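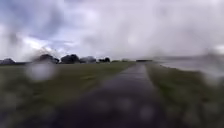 Step 3: Check the path edges

Walk both sides before the wet season. Where grass meets paving, cut the turf back 3 inches with a half-moon edger and lift out the strip. Soil left against the edge holds water and feeds moss. Bag the cuttings – do not sweep them onto the grass.
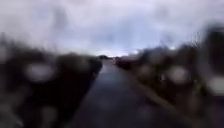

Moss treatment needs a dry surface and 4 hours without rain. Brush off leaves first, then apply the solution with a coarse-rose can, working backward toward the gate. A surface with a silvery shine down the middle, reflecting the sky, is too wet to treat; the product will run off. Where a tall hedge borders the path, trim that side before treating and expect slower drying. Repeat after 4 weeks if green patches remain. Store leftover solution in its original container.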